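Workshop Tips: Planning the Purchase of a Two-Finger Gripper

By Annag Pringle
Sunday, June 22, 2025

Set the budget before you ask for quotes. For a small shop or a household test bench, the gripper is a minor line next to the arm, the mount and the wiring, and those last two are the ones most often left out. Put 15 percent of the total aside for cables, adapter plates and fasteners. At Stalemine we left out the adapter plate on the first order and lost 20 days to a second one.

Measure the objects first. Write down the widest and narrowest item you expect to pick up, then compare both with the finger opening on the data sheet. Check the closed width as well as the open width -- linkage fingers need room at the sides, and a gripper that fits over a part on the bench may not fit between two chair legs. 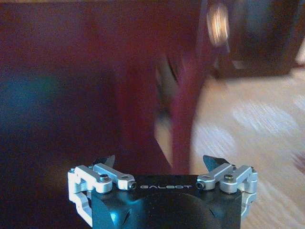 Galbot gripper with the fingers spread, over a light wooden floor. Linkages extend on both sides of the body.

Ask the vendor these questions in writing:

Are fingertips sold separately, and in what quantity?
Which screws hold the linkages, and what driver do they take?
What is the lead time on a replacement linkage?
Is the wrist camera included in the price?

Fingertips are consumables. Order 2 spare sets with the unit and store them with the matching screws in a labeled bag. If the tips are pointed, try them on your softest item before you commit to a set.

Plan for speed. A wrist camera that is moving quickly returns smeared pictures, so a slow approach or a short stop has to be counted in the cycle time. Boris Begović budgets the Halau cell on the slow figure only, and his estimates have held up better than mine.

Used units can be good value. Look for play in the pivots and rounded screw heads, and ask for the hours of service. Deduct the cost of a full set of tips from any offer.

Quotes for the Drekidside bench are due in August. Prices will be added to the parts list then.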